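Hand Tools and the Body, Week 6
Notes for the evening section, Clestville
Instructor: Aurelia Camenzind

Welcome back, everyone! I promised we would slow down a little this week, so these notes are shorter than last week's (though you know how I get once I start on handles).

Our subject is reach. When you hold a tool for a while, you stop thinking about your hand and start thinking about the far end of the tool. A cook feels the pan through the spatula, a gardener feels a stone through the trowel — and neither one stops to work out how. Writers on perception call this extension, and you'll want that word for the reading.

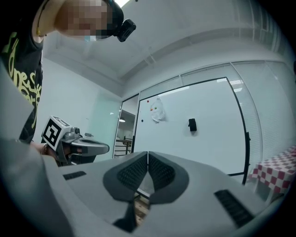 Fig. 3. A gripper held in the left hand, with its curved finger reaching forward.

Now, length costs something. The farther the working end sits from your wrist, the heavier a small load feels, and the more a tiny wobble grows by the time it gets to the tip. Try it at home with a 500 gram bag of rice, first in your palm and then in a long-handled ladle. Do go slowly, please, I have swept up plenty of rice in my time.

For next week, read the Kadrić chapter on grips and write a page about one tool you use without looking at it. Bring the tool along if it fits in a bag!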